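Got my sleep study results back this morning, so I'm going to post what I learned in one place. A few of you asked after I mentioned it in May. I'm not a doctor, this is just my own experience.

Background: I was tired for two years. I slept eight hours and woke up feeling like I'd slept four. I blamed work, then my mattress, then coffee. I replaced the mattress. It was a good mattress and I was still tired.

What got me to make an appointment was falling asleep at a red light in Dranutcombe. Only a second or two, and my foot stayed on the brake. I booked the visit that afternoon.

If you are dozing off while driving, stop driving until you've talked to someone. I got rides for weeks. It was a pain and I'd do it again.

The first visit was mostly questions. Do I snore, do I wake up with a dry mouth, do I get morning headaches, how many times do I get up to pee. I answered yes to three of those and had never connected them.

They also drew blood to check thyroid and iron. Both fine. I'm mentioning it because being tired all the time can come from a lot of places and I'd have skipped that step if it were up to me.

Then a home test. You wear a clip on your finger, a belt around your chest and a little tube under your nose. You sleep in your own bed, more or less. I slept badly and they said that's common and they still got enough data.

Result: 27 events an hour. An event is when you stop breathing or your breathing gets shallow enough to count. The tech told me 15 to 30 is called moderate. It didn't feel moderate when she read it out.

I said I couldn't have sleep apnea because I'm not a big guy. She said she hears that every week. Weight is one risk factor. Neck size, jaw shape, age, family history and alcohol in the evening are others. My dad snored through walls.

Cost, since people always ask. The home test was $484 before insurance. The overnight lab version at the same place was listed at $3,955. My plan wanted the home one first anyway. Call and ask for the price before you go, they will tell you.

I start on a CPAP machine next week. Jaanus Liepiņa from my old softball team has used one for years and let me ask him every dumb question I had. His main advice was to try on more than one mask before leaving the office.

He also said to give it a month. The first week he took it off in his sleep every night. Then one night he didn't.

Things I was told to do in the meantime – sleep on my side, no drinks within three hours of bed, same wake-up time on weekends. Side sleeping has helped my snoring according to my wife. The wake-up time is the one I keep messing up.

Also told to eat dinner earlier. We used to eat at nine. Now it's closer to six thirty, and the kitchen is closed after that.

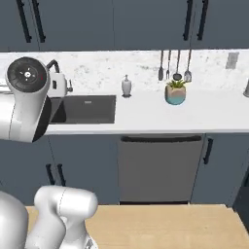
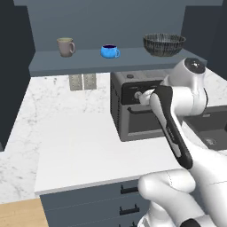
The early dinner was harder than giving up the beer. I get hungry at ten and have to just go to bed. Plain crackers if it's really bad.

Someone asked about the mouth guard kind of device. My doctor said it works for some people with mild or moderate cases and a dentist has to fit it. I may ask again if the mask doesn't work out.

Someone else asked about tape over the mouth. I asked. She said not with untreated apnea, so I'm not doing it.

I pick up the machine on Monday. I'll add to this thread after the first couple of weeks, including if it goes badly.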